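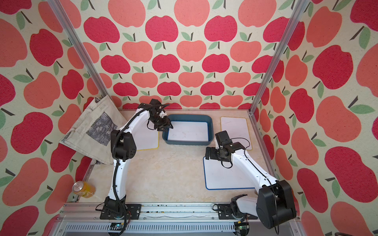
4. Running an Evaluation Session

Section 4 covers scored sessions on the two-arm Nesura cell. It assumes that both arms have been homed (Section 2) and that the Famport recorder is running. Training data collection is covered in Section 3 and uses different settings.

4.1 Background

The Kontogiannis protocol measures how far a learned policy depends on the look of the cell. A policy is trained on 1,000 demonstrations and then scored under changed wall coverings, floor sheets and object sets. Each combination of these is called a condition. In our July runs, a policy trained against plain walls lost most of its grasp success when a large printed pattern was put up, even with the same objects on the floor. A policy trained on 18 wall patterns kept almost 70 percent of its plain-wall score.

4.2 Before you start

1. Close the session on the operator station and wait for the status line to read IDLE.
2. Fit the wall covering for the condition. Cover the back, left and right walls. Smooth out any bubbles and check that no edge lifts into the path of an arm.
3. Lay the floor sheet flat.
4. Place the objects listed on the condition card. Trays and whiteboards lie flat. Soft items such as tote bags go against a wall, and their shape is not controlled.
5. Check that the cables on both arms can move freely through a full wrist turn.

Note: Distractor objects may touch a wall. They may also lie partly under an arm, provided the arm can reach its home pose without contact.

CAUTION: Drink cans used as distractors must be empty. The vented panel below the front rail does not keep liquid away from the boards.

4.3 Running the trials

6. Load the policy file. The checksum shown must match the one on the condition card.
7. Select Clalluditz > Evaluate > Bimanual.
8. Enter the condition code. Do not reuse a code from an earlier session, even for a repeat.
9. Press START. Both arms move to the home pose and hold for 3 seconds before the policy takes control.
10. Keep hands outside the front rail until the status line reads HOLD.
11. Score the trial as success, partial or fail. Partial means that the object was grasped but not placed.
12. Reset the task objects to their marked poses. Leave the distractors where they are, including any that an arm has pushed.
13. Repeat steps 9 to 12 until the trial counter reaches 18.

WARNING: A policy under test can move either arm without notice, including after a long pause. Press the stop button before reaching into the cell for any reason.

4.4 Aborted trials

A trial stopped by the operator counts as a fail if an arm was about to strike a wall, the floor or the other arm. A trial stopped for a recorder fault is discarded and run again under the same trial number. After 3 discarded trials in one session, end the session and go to Section 7.

Note: Brush debris off the front rail between sessions only. Cleaning in mid-session changes the wrist camera view and makes the later trials hard to compare with the earlier ones.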